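Tasside Shared Table: Frequently Asked Questions

Hello and welcome! We get asked the same handful of things by nearly everyone who joins us at the long tables, so Tala and Védís sat down one afternoon in May and wrote out the answers. If yours isn't covered, ask whoever is at the front desk. We love questions.

What is the Shared Table?

It's a big, friendly room above the Clidbridge bakery where you can work, study, draw, mend things or plan your vacation at a table with other people. You bring your own stuff, you pick a spot, and you pack up when you go. It's so much nicer than working alone in a bedroom!

Do I have to book a seat?

Only in the mornings, when the window side fills up fast. After lunch you can just walk in. If you're coming with a group of more than four, please write to Nanna first so she can push two tables together.

How much space do I get?

One tablecloth's worth. We mean that quite literally: every place has its own cloth, and the cloth is your territory. It's big enough for a laptop, a notebook, a mug and a fair amount of clutter. If you find yourself drifting over the edge, it's time to put something back in your bag.

Why are there tablecloths at all?

We adore them, for a start. The tables came to us in all sorts of finishes, and a patterned cloth makes a desk feel like somebody's kitchen (in the best way). They also soak up the noise of pens and cups being put down, and they slide off for washing in seconds. The berry print is the clear favorite and Arif has been asked where he got the fabric more times than he can remember. It was the end of a roll from a shop in Kolness that has closed, sorry!

Can I write on the whiteboards?

Yes, please do! There are two on wheels and one on the back wall. Take a photo of anything you want to keep, then wipe the board clean when you leave. Use the whiteboard markers only. Permanent ones look very similar in a hurry, and Miłosz has spent enough evenings with a rag and rubbing alcohol.

Where do the markers live?

In the mesh pen holders on the tables. Put them back with the cap clicked on tight, and cap end up so you can see the color. If a marker has gone faint, don't drop it back in the holder for the next person to discover. Hand it in at the desk and we'll swap it for a fresh one.

Are there laptop stands I can borrow?

There are, and they're wonderful. I resisted using one for a whole winter and now my neck won't let me go without. Take one from the basket by the door, no sign-out needed. They're the folding kind, so open the legs all the way before you set anything on top, and check that both sides are at the same height. Fold the stand flat again when you're finished.

My stand feels wobbly. Is it broken?

Probably not! Nine times out of ten one side is a notch lower than the other, or a wrinkle in the cloth has got under a foot. Smooth the cloth, reset both sides and try again. If it still rocks, bring it to the desk.

Can I eat at the table?

Snacks and takeout are fine, and the noodle place on Hsu Street is a dangerous three minutes away. We ask for lids on soup. Please save really strong-smelling food for the kitchen corner. Unopened chopsticks, napkins and sauce packets can go in the kitchen drawer, where someone will be thrilled to find them. Empty wrappers go in the trash, including the little crinkly ones that like to hide behind your pen holder.

What does a table look like halfway through the day?

Lived in! Nobody expects a showroom, and a bit of a spread is part of working on something.
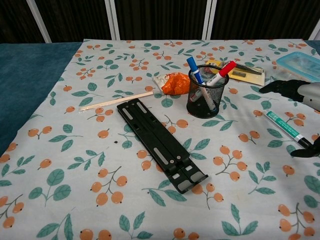

Berry cloth in action: folded laptop stand, chopsticks still in their sleeve, a snack wrapper, and markers in the mesh holder.

What's the 10-minute reset?

Our favorite habit. Before you leave, give yourself 10 minutes to put the table back the way you'd like to find it. I do the trash first, then anything borrowed, then my own bits, and last of all I shake the cloth out and lay it straight. Put some music in your headphones and it's over before the third song.

What are the lidded plastic boxes for?

Small supplies: tape, sticky notes, clips, spare batteries. Take what you need and snap the lid back on. Please don't use them to store your own things overnight, even if there's a tempting gap.

Can I use a craft knife?

Sure, as long as you have a cutting mat under it. We have 2 mats behind the desk. Never cut directly on the cloth (we have a sad little pile of sliced ones waiting to become napkins). Close the blade whenever you put the knife down, even for a second.

I left something behind. Where is it?

On the shelf in locker 88, next to the coat hooks. We keep lost things for a month. Chargers, water bottles and single gloves turn up constantly, and last year somebody left a jigsaw puzzle of around 2000 pieces, half of it sorted by color. We'd still love to give it back!

Can I donate a tablecloth?

Oh, yes! Anything washable that covers most of a table is welcome, and loud patterns are very welcome. Leave it with Védís, who will hem the edges if they need it.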